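Zamdale Course in Household Service
Module 4: Loading the Dish Drawer
Handout for the evening group
Prepared by Witold Dudek

Please read before the practical hour in May. Bring this handout with you, and a pencil.

1. Before loading

Last time we spoke about washing by hand in a double sink. Now we move to the machine. In the training kitchen on Brzozowska we have a drawer type, so you load from above. Students who learned on the tall model with two baskets need a little time for this.

Scrape the food into the bin. Do not rinse everything under the tap, a small amount of sauce is no problem for the machine. Check first if the clean dishes were taken out. In the first group over half of the mistakes came from this one point. 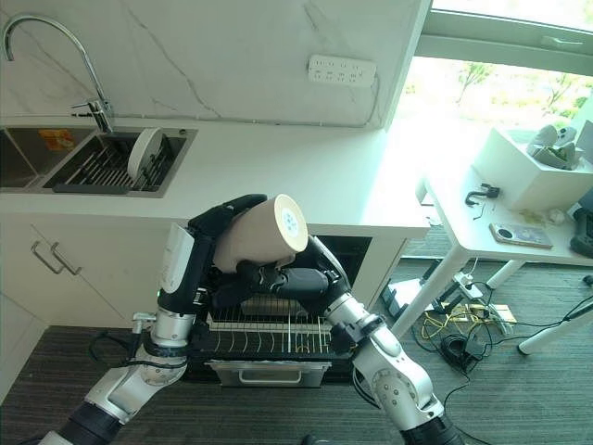

Cups are the first subject, as they cause the most questions. A cup which stands upright in the machine collects dirty water, and you will pour it on your feet. The general rule is mouth down, with a small angle, so the water can run off the base also. While you carry the cup it may be in any position, for example on its side with one hand over the top and the other at the base, but before you let go of it you must decide where the mouth will point. Take the cup by the outside and keep the fingers out of the inside.

2. The place around the machine

Pull the rack out as far as it goes before you start. A half-open rack makes people push plates in from the side, and then the edges knock together. Stand a little to the left or right, so the next person can reach the sink.

Look also at the dark parts: the inner walls and the frame. On black panels the dried drops are easy to see after some weeks, and they should be wiped with a damp cloth – no powder, no rough sponge.

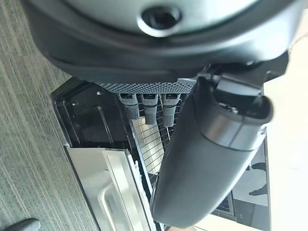

Fig. 2. Black glossy panels with sharp edges and a recessed inner wall.

3. The rack and its tines

The tines are the thin wires which stand up in rows. One plate goes in one gap. All plates look in the same direction, and the big ones go where they do not stop the water for the small ones.

Paper cups do not belong in a wash. In the exercise we use them for practicing position only, and they are taken out before the machine is started. A cup laid on its side across the wires, as you will see at the right end of the rack, is a good case to discuss: would you leave a ceramic one like this? Write your answer in the margin. My own answer is no – it can roll, and the water stays in the lower side.

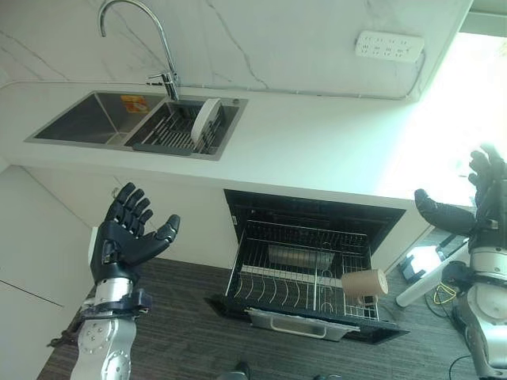 4. Plates left by the sink

Some pieces are better washed by hand and put in the drying rack. On this page of the Loltano workbook (page 81) there is a list, and you should add to it from your own work. I would add thin glasses, knives with glued handles, and old plates with a gold line.

A plate in the drying rack stands on its edge. Leave a gap between two plates if you have the space. When they touch, the water stays between them and you have to dry with a towel anyway. 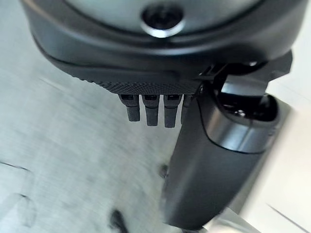
If you do use a towel, take a fresh one, not the one for hands. In the Brernden kitchen, where some of you will have your placement, the towels for dishes hang separately and are changed at 9 in the morning.

5. Homework

Load a rack at home, or draw one if you have no machine. Mark with an arrow where the water comes from and where each cup opens. Then write up to 300 words about one item which was difficult to place and what you did with it. Spelling mistakes will not be counted, I also make them.

Read pages 81 to 84 for the next meeting. We will begin with cutlery.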